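How to book a night train berth with a connecting ferry

Updated July 25, 2023

Applies to: journeys combining a Werelent sleeper service with a Jusadico ferry crossing. Daytime trains use a different booking form and are not covered.

Before you start

You will need the passport or identity card number of each passenger, a payment card, and an email address you can open while travelling. Sleeper berths go on sale 60 days before departure. Ferry places go on sale earlier, usually from April for the whole summer timetable, so the ferry will often show as available when the train does not.

Book the train first. Ferry tickets can be moved to another sailing on the same day without charge. Sleeper berths cannot be moved once issued.

Step 1. Choose the berth type

Werelent sells three types: a seat in the open coach, a berth in a shared compartment of 6, and a private compartment for one or two people. The fare shown on the first screen is always for the seat. Select "Change accommodation" to see the others.

In the shared compartment the lower berths have the most headroom but serve as the common bench until the beds are made up. The middle berths are the narrowest. Large cases fit only on the shelf above the door, and the top berths have the easiest reach to it.

Children under four travel free if they share a berth with an adult. They still need a ticket, issued at zero cost, and must be added before payment. Adding a child afterwards means cancelling the whole booking.
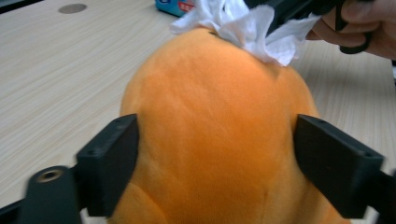 Step 2. Check the connection time

The train is due at Stellwood Harbour station at 06.10. The ferry gates close 30 minutes before sailing, and the walk between the two takes roughly 15 minutes with luggage. The first sailing is therefore possible only if the train is on time. Choose the second sailing unless you have a fixed appointment on the other side.

The two companies do not guarantee the connection. If the train is late, go to the Jusadico desk and ask for the next sailing. Keep the delay slip handed out by the train staff – the desk will ask for it.

Step 3. Book the ferry

Select "Foot passenger" and enter the names exactly as they appear on the train ticket. Bicycles are booked as a separate item under "Extras". Folding bicycles in a bag count as hand luggage.

Step 4. Print or save the tickets

The train ticket can be shown on a phone. The ferry ticket must be exchanged for a boarding card at the machine beside the gate, using the booking reference.

Refunds

Train: half the fare up to seven days before departure, nothing after that. Ferry: full fare less a handling fee up to the day before sailing. Bookings made through the Pavliuk travel agency must be cancelled with the agency, by email or at the counter.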